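Preveo Fingertip Retention Kit for Two-Finger Grippers
Part no. PV-3479
Service replacement kit. Status: in stock

Overview
The PV-3479 kit replaces the original fingertip fasteners on Preveo two-finger parallel grippers. It applies to units shipped before August and still fitted with plain-shank screws. Units shipped from August onward have the new fasteners from the factory and do not need the kit.

One kit services one gripper. Dual-arm cells need two kits. Do not refit one side only. Mixed fasteners give different tip stiffness left and right, and the force calibration routine will reject the pair.

Fault description
On affected units the fingertip screw can back out under repeated side loading. The typical case is lid work: one finger hooks under a rim and pulls while the other arm holds the container down. The load on the tip is lateral and reverses on each cycle. The plain shank allows a small rotation per reversal, and the threadlocker applied at assembly does not hold against it.

Symptoms, in the usual order of appearance:

Fingertip position error rising at constant grip force
Audible click at finger closure
Visible gap between fingertip and finger link
Fault code 23 (finger position mismatch) on the controller
Loss of the fingertip

Fault code 23 is not a reliable early warning. On the units returned to us, play at the tip was well past the service limit by the time the code was logged. Clearing the code and continuing to run is not permitted. Two of the returned units lost a tip within the same shift after the code had been cleared.

Safety notice
A detached fingertip can be thrown clear of the work area when the finger closes on an edge. Stop the cell and lock out both arms before inspecting. Do not check for play by hand with the drives enabled, including in teach mode. Where people sit or walk within reach of the cell, fit a screen until the kit is installed.

A lost tip can also drop into an open container. If a tip is missing at inspection, quarantine the containers handled since the last good check.

Typical application
Paired grippers are commonly mounted overhead and angled inward, so that both sets of fingers reach a lidded container from opposite sides. Lids that sit tight on the tub put the highest side load on the tips. Cable slack at each gripper body should be enough for full wrist travel. A short cable adds a constant torque at the wrist, which the controller reads as contact force and tries to correct. 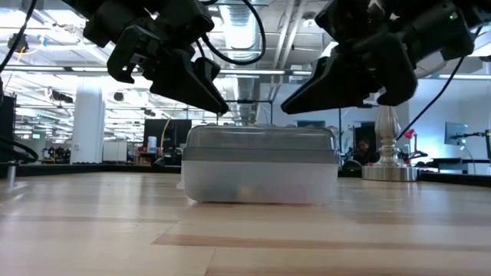
Kit contents
4 shoulder screws, stainless, with captive washer
4 wedge-lock washer pairs
2 fingertip bushings
1 ampoule threadlocker, medium strength
1 hex bit, long series
1 inspection label

Fingertips are not included. Order separately if the bore is worn oval.

Compatibility
Preveo G-series grippers, short and long finger
Jitau dual-arm mounts, all wrist adapters
Zupan wrist flange with spacer (spacer sold separately)

Not compatible with Astier soft-tip fingers. These use a bonded tip and are not subject to this fault.

Installation summary
Full procedure is in the service sheet supplied with the kit. Allow roughly 2 hours for a dual-arm cell, including calibration.

1. Park the arms, lock out, and vent any pneumatic supply.
2. Remove the old screws and discard them. Do not reuse with new washers.
3. Clean the threads and let the solvent flash off fully.
4. Press in the bushings until flush.
5. Apply threadlocker, fit the washer pairs cam face to cam face, and torque to the value on the service sheet.
6. Leave to cure before enabling the drives.
7. Run force calibration on both arms. A match score of 97 or higher is required. Below that, recheck bushing depth first.
8. Apply the inspection label to the gripper body and write in the date.

Inspection after installation
Check tip play at the first weekly service and at every scheduled service after that. Any visible movement at the joint means the bushing is not seated. Do not retighten a cured screw. Remove it, clean it, and repeat from step 3.

Returns and reporting
Grippers that have already lost a tip should be returned complete, with the loose parts bagged and the controller log exported. Please do not disassemble them. The wear marks on the shank are what we need to see.

Technical contact for this notice: Arlo Whitfield, Field Service. Quote the gripper serial number and the firmware version in the first message.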